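Sæther Help Board > Kitchens and break rooms > Drinking water

Bottled dispenser on a window counter: screen it or move it?

Posted by Etham

We have a countertop water dispenser, hot and ambient, with the bottle inverted on top. It stands on a white counter that runs the length of the window. In summer the previous bottle developed a green film inside the shoulder after 13 days. The supplier (Flidari) replaced it without charge and told us to keep the next one out of direct light, with no further detail.

The window has a roller blind, but it does not cover the full width and people raise it for the plants. Clear depth of counter at the dispenser position is 342 mm. The drip tray uses up a fair part of that. The only double socket is behind the dispenser. Moving the unit to the opposite wall would mean an extension lead across a tiled floor, and I have already been told no.

I would like to know:
1. whether a partly lowered blind is enough
2. whether an upright board between the bottle and the glass would do the job
3. whether the heat from the back of the unit is a problem if I put a board there

The bottle is clear plastic. I have not been able to get a tinted one.
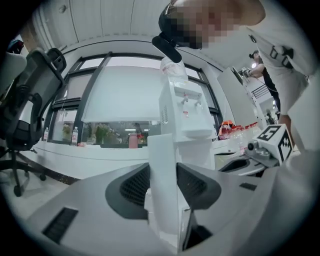 Stellan Dalen

A partly lowered blind is not enough. White roller fabric diffuses light and passes a good deal of it, and algae do not need direct sun. It slows the growth. It will not stop it over a fortnight in summer.

A board will work if it is opaque and extends past the bottle on both sides. Light also arrives at an angle along the window, so a board the same width as the bottle leaves both flanks exposed. Allow the bottle's width again, split between the two sides.

Heat: most countertop units with a hot tank reject heat through the rear panel. Check the manual for the rear clearance and treat that as a minimum with the board in place. If the manual is lost, look for a grille. No grille at the back usually means it vents underneath or at the side, and then the board can stand closer. Do not let the board touch the mains lead where it leaves the casing.

Two further points. Fit an opaque sleeve over the bottle before you spend money on anything else. They are cheap and they deal with light from all directions, including the room side. And sanitise the reservoir. If the last bottle had growth in it, the reservoir has it as well, and a fresh bottle will be seeded from there whatever you do about the window.

Avent

we just turn ours round so the taps face the window lol. no but seriously put it in a corner

Etham

Thanks, Stellan. The manual gives 33 mm at the rear, and there is a grille. Turning it round does not help, Avent, the bottle is on top either way.

I have a sleeve on order. In the meantime I am going ahead with the board. It is a long white one left over from a shelving unit. Stood on its short end behind the dispenser it would be far too tall, so it will lie on its long edge, raised on two blocks until it covers the height of the bottle. Measured with the unit pulled forward to its safe position, I have 164 mm between the rear panel and the window frame. That takes the clearance, the board and a pair of angle brackets, with room left for a hand to reach the plug.
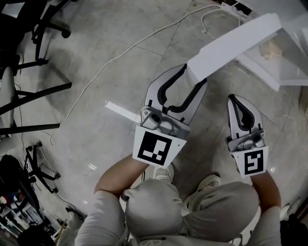
Checks before fixing the board

Stellan Dalen

Laying it on the long edge is the better arrangement, and the gap under the blocks is useful. It lets air rise behind the rear panel. Keep the blocks away from the grille.

- Fix the brackets to the counter, not to the dispenser or the window frame. The frame may need to open, and the dispenser has to come forward for cleaning.
- Put the brackets on the window side. Screw heads on the dispenser side will catch the lead.
- Seal any cut edge. Drips travel along a counter further than people expect, and an unsealed edge swells.
- Check stability with a full bottle being fitted. That is when the unit gets knocked backwards. If the board moves, add a third bracket in the middle.
- After a day of normal use, put a hand on the board opposite the grille with the hot tank on. Warm is fine. If it is uncomfortable to hold, increase the gap.

Sanitising still comes first. Drain both taps, switch off at the wall, let the hot tank cool before draining it, and use whatever agent the manual names at the strength it names. Rinse until there is no smell at either tap.

Store spare full bottles in a cupboard, not on the floor under the window. The same rule about light applies to them.

Etham

Understood. Reservoir first, then the brackets. Will report back when the Flidari bottle is due for changing.

Thread marked as answered by Etham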